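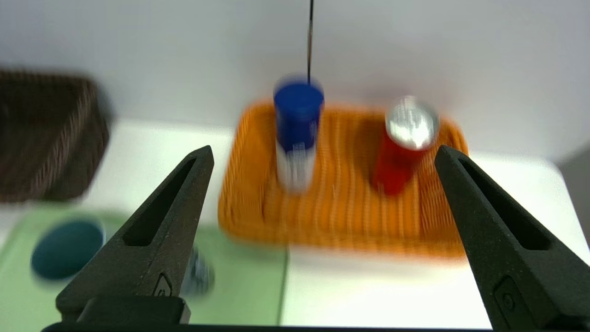

Remo Leone wrote:
I'd slow the arm down before you touch anything else. Everybody in a first-year manipulation class wants to retrain or swap fingers or buy a better camera, and half the time the arm is just moving faster than the thing it learned from. What speed are you replaying at compared to the demos?

samuele_b wrote:
Hi Remo! Samuele Bortolotti here, I'm the one who opened this (the first post lost its text when I edited it on my phone, so here it is again, sorry to the people who already read it).

I'm on a team of 4 in the Pendine class, the spring one, and our final project is tabletop tidying. The arm gets a table with a few everyday things on it and has to pick up whatever we name and put it in the right spot. We chose the "drinks" version: a can and a taller container standing on an orange woven tray, with a basket off to the side as the target. One wrist camera, two-finger gripper, that's all the class kit gives you. Demo day is at the end of May.

We recorded 120 demos. The policy grabs the can pretty well when the can is alone on the tray. Put the tall blue and white one next to it and the arm goes in between them, wanders, and closes on nothing. Or it closes on the can way too high and slides off the lid. Yesterday it did that so many times in a row that Sveva went to get lunch.

To answer the question: replay is at full speed, demos were at whatever speed our hands went, which was all over the place because we took turns. I did mine slowly because I was scared of hitting the table. Tullio did not.

Remo Leone wrote:
OK so there's your first problem. Your policy has learned two different people. Look at the wrist images from the fast demos and see if you'd be able to tell where the edge of the can is. If you can't, it can't.

svevadamico wrote:
Teammate here. For the record I went to get lunch for all of us.

I looked through the fast demos last night and a lot of the approach images are streaks. The fingers are perfectly sharp because they move with the camera, and the whole table behind them is smeared sideways. The tray weave turns into orange lines. I was kind of shocked, because on the preview window it all looked fine while we were recording.

My vote is to throw out the fast ones and record more. Samuele's vote is to keep everything. We've been going around on this since breakfast.

samuele_b wrote:
My vote is to keep everything because the arm ALSO moves when it runs! If it only ever sees crisp pictures in training, what does it do when it gets a streaky one in front of the teachers? I read somewhere that adding blur on purpose helps, and we've got it for free.

vitt_cirillo wrote:
You're both sort of right, and it depends where the blur is. I took this class last year with the sorting project and we went through exactly this.

Blur during the long swing over the table, who cares. The arm only needs to know it should keep going that way. Blur in the last bit before the fingers close is poison, and so is blur right at the point where it has to choose between two objects. So don't sort your demos into good people and bad people (hi Tullio). Go through them and look at the part just before the grasp. If it's sharp there, keep the whole thing, fast swing and all.

Also check your exposure. Ours was on auto and the room was dim in the evenings, so the camera picked a long exposure and even slow moves smeared. We fixed it by hand and it was the best ten minutes of the whole project. You need enough light for that, obviously, or it goes grainy instead.

Remo Leone wrote:
I'd still slow it down. Fixed exposure is fine, and slow with fixed exposure is better. There's no prize for speed in that class unless they changed the rules.

vitt_cirillo wrote:
They did! You get 3 minutes per round now. At the speed you're talking about they'd get one item into the basket and maybe start on the second.

Remo Leone wrote:
Fair enough, that's tight. Then slow only for the approach. Fast over the table, slow inside a hand's width of the object. You can do that on the controller side with no retraining, just cap the joint speed once the gripper is below a certain height.

tullio_a wrote:
Hello, I am the fast one.

I'd like to point out that my demos have the best success rate of anybody's. I never dropped a can. I agree they look terrible. What I don't love is the idea of capping speed by height, because the tray raises things off the table a little and the tall one is a lot taller than the can, so "low" means something different for each. With one height for both we'd be crawling the whole way down to the can and still coming in hot on the tall one.

Remo Leone wrote:
Set it for the tall one and live with the crawl on the can. How long can it take?

tullio_a wrote:
I'll time it this afternoon, but I think you're underestimating how slow slow is on this arm. It's the Brorasine one from the class kit and the low speed setting was made for people who are afraid of it.

svevadamico wrote:
Can I ask about the other half of the problem? The one where it goes in between the two objects. I don't think that's blur. I think it averages. Half our demos go for the can and half for the tall one, and it does the thing in the middle, which is neither. The name of the object is supposed to tell it which one, but I'm not convinced it's reading the name at all.

vitt_cirillo wrote:
Oh that's an easy one to test. Same setup, don't move a thing, ask for the can, then ask for the other one. If the arm takes the same path both times it's ignoring you.

Then look at where you put stuff during recording. Did the can always go on the right?

samuele_b wrote:
...the can was nearly always on the right. We put a bit of tape on our diagram so we'd set it up the same way each time. We thought that was being careful :(

vitt_cirillo wrote:
Ha, everyone does it. We did it with sponges. Mix it up: swap left and right, turn the tray, push the two objects closer together and farther apart, take one away. And leave the clutter in but move it around. Whatever bowls and baskets you've got on that table, if they never move, the arm can use them as landmarks, and then somebody bumps one on demo day and you're done for.

Remo Leone wrote:
Agree with all of that except turning the tray. I'd leave the tray alone until the swap works. Change one thing, test, change the next. If you change it all at once and it gets worse you won't know why.

vitt_cirillo wrote:
With a deadline in May I'd change it all at once and sleep better. Testing one thing at a time is lovely if you have the arm to yourself. They share it with the other teams, or did when I was there.

samuele_b wrote:
We do, we get it in the mornings until noon and then the Duletti group has it. So there isn't a lot of room to be scientific.

Question about the can specifically, because I don't think anyone got to it. The lid is shiny silver and when the can leans toward the camera even slightly it turns into one big bright disc. Could that be why it aims too high? Like it thinks the lid IS the can? I was going to put matte tape over it but Sveva says that's cheating.

svevadamico wrote:
I said the rules say household objects "as they are." Taped isn't as they are.

Remo Leone wrote:
She's right, don't tape it. It'll be their can on the day anyway, won't it?

vitt_cirillo wrote:
When I did it they brought their own, yes. Same kind but not the same one. The lid thing is real though, I'd believe it. Move the lamp around while you record so the shine lands in different places, and in your demos make a point of closing on the body every single time, at about the same height. If some of you grab the top and some grab the middle it'll split the difference and slip off.

tullio_a wrote:
Back from timing it. With the speed capped low enough for the tall one, a can pick takes so long that we'd fit two items in a round if nothing goes wrong. Without the cap, four easily. So I'd want something in between. Morelli (the TA) suggested a gentle ramp where it eases off as it comes down, no hard switch, and on a quick try it looked good to me. It still missed the can, but it missed it gracefully.

Remo Leone wrote:
A ramp is better than my version, I'll give you that one.

svevadamico wrote:
And I did the name test. Asked for the can, asked for the tall one, nothing moved in between. Same path. Exactly the same path. It's not listening to us at all.

samuele_b wrote:
Okay so here's what we agreed on over coffee, please shoot it down if it's dumb:

Exposure fixed by hand, desk lamp on.
Keep any old demo where the last part before the grasp is sharp. Sveva is going through them and she's up to around 30 rejects already, mostly one person's.
New demos with the objects swapped, spread out, pushed together, one missing. Everyone grabs the can by the body.
Tray turned in some of them (sorry Remo, the mornings are too short).
Morelli's ramp for the approach.

I still think throwing away blurry demos is a waste and I'm saving them in a separate folder so I can try training with them later and be annoying about it.

vitt_cirillo wrote:
Looks good to me. Make sure you have the same number of can and tall-one picks on each side, it's easy to lose track of when you're swapping people in and out. And rerun Sveva's name test as soon as you've got a new checkpoint, before you bother with full rounds.

Remo Leone wrote:
I'd drop the tray turning but it's your project. Post what the name test does.

tullio_a wrote:
Will do. We've got the arm at eight tomorrow and I've been told I'm recording last.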